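What Is Inside a Computer?
By Guadalupe Olvera

A desktop computer looks like a plain box from the outside. Take off the side panel and you will find a lot of parts packed close together. Each part has a job.
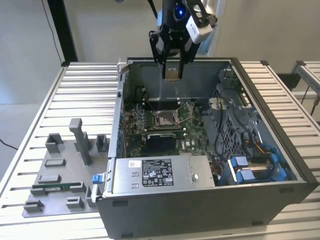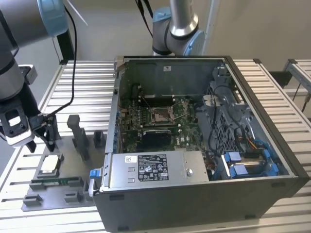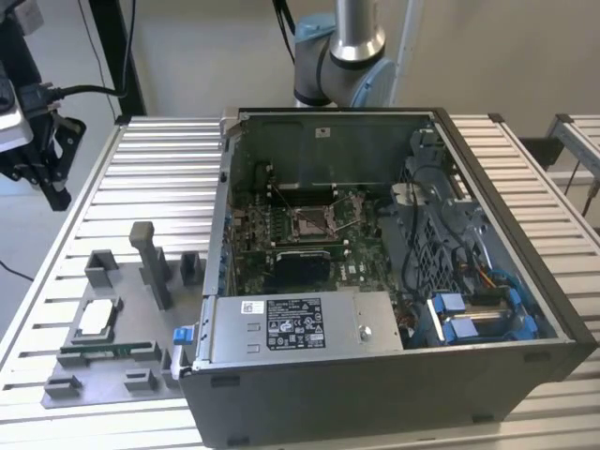

An open desktop computer lying on its side. The green board is the motherboard.

The motherboard
This is the big flat board. Thin metal lines run across it, and signals travel along the lines from one part to another. Most of the other parts plug into the motherboard or connect to it with cables.

The socket
Look near the middle of the board for a square with a metal frame around it. This is the socket. It is the seat for the processor, also called the CPU. The processor follows the instructions in a program, one after another, very fast. A socket can have more than 1,000 tiny contacts, and each one has to touch the right spot on the processor. A lever and a metal frame hold the processor down.

The power supply
The silver box with the black label is the power supply. Electricity from the wall goes in, and the power supply changes it into the kind the computer can use. Never open a power supply, even when it is unplugged.

Drives
Drives keep your files when the computer is off. Games, pictures and homework are all stored there. In many desktops the drives slide into a metal or plastic holder.

Heat
A processor gets hot when it works. Some reach 60 degrees Celsius or more. A heatsink is a piece of metal that pulls the heat away, and a fan blows the warm air out of the case.

Words to know
Case: the box that holds all the parts
Port: a place on the computer where you plug in a cable
Memory: chips that hold what the computer is working on right now

Try it
With a grown-up, look at the back of a desktop computer. Find 3 ports and draw their shapes.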